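Clerach Plush Ketchup Bottle

From the Hetier Pantry range, for play kitchens, sofas and people who put ketchup on eggs

Every play kitchen has a pizza. Most have a fried egg that has lost its yolk, and a lettuce leaf nobody has ever chosen on purpose. What they tend to lack is anything to put on top. The Clerach Plush Ketchup Bottle is our answer, and it has the great advantage over real ketchup that it comes out of the carpet by being picked up.

It's a soft red bottle with a fuzzy, felt-like body. Squeeze it as hard as you like. It makes no rude noise, though in our experience the person holding it will supply one.

The label is sewn on and has the shape you'd expect from a ketchup label, notched corners and all. It has a green embroidered border, a red tomato with its stem and leaves, and TOMATO KETCHUP in bold black letters, in case anyone at the table was hoping for mustard.

Solange Picard, who drew the label, wanted the tomato to be a plain red circle. There was a shaded version once. It looked like a planet, and two test households said so independently.

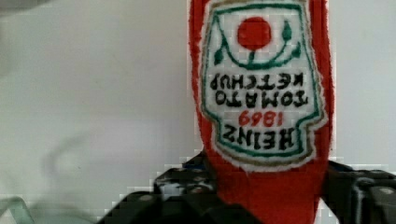
Size and care

Fill: polyester
Closure: none, it's a pillow with ambitions
Cleaning: sponge with cool water and a little dish soap, then let it dry on a towel
Machine wash: no
Tumble dry: also no
Iron: we'd like to hear your reasons

The felt will pick up pet hair. A lint roller takes care of most of it. If your dog has already claimed the bottle as his own, you may as well order a second one, and keep it somewhere high.

What's in the box

One bottle and a folded card with the care instructions. The fries on the card are a drawing. Fries are sold separately, under the name Pons, in a soft carton of their own.

Goes with

Pons Fries. Nine out of ten bottles seem to leave the warehouse with a carton of these, by Jericho's reckoning, and Jericho packs them.
Ruken Burger. Stacks up, comes apart, and gets put back together with the cheese on the outside.
Hetier Mustard. Coming in August. Yes, we know. You've all written in.

Questions we get

Does it stand up?
On a flat shelf, if you pat the base down first. On a bed, it leans. Think of it as relaxed.

Is there anything inside?
Stuffing. Please stop cutting them open to check.

Can I get one with our diner's name on the label?
Yes, for orders of 92 or more. The number has to do with how many labels fit on a roll of backing cloth, and no amount of charm will bring it down to 90. Write to Jericho Umali with your artwork and allow five weeks.

Will you make a bigger one?
We made a bigger one. It took up an armchair and has more or less retired there.

Returns

Send it back unused and we'll refund the price of the bottle. Bottles that smell of real ketchup will be treated as used – we do check, and it's Solange who has to sniff them.

Page updated 21 January 2023. Stock is in, and orders leave the warehouse within two working days.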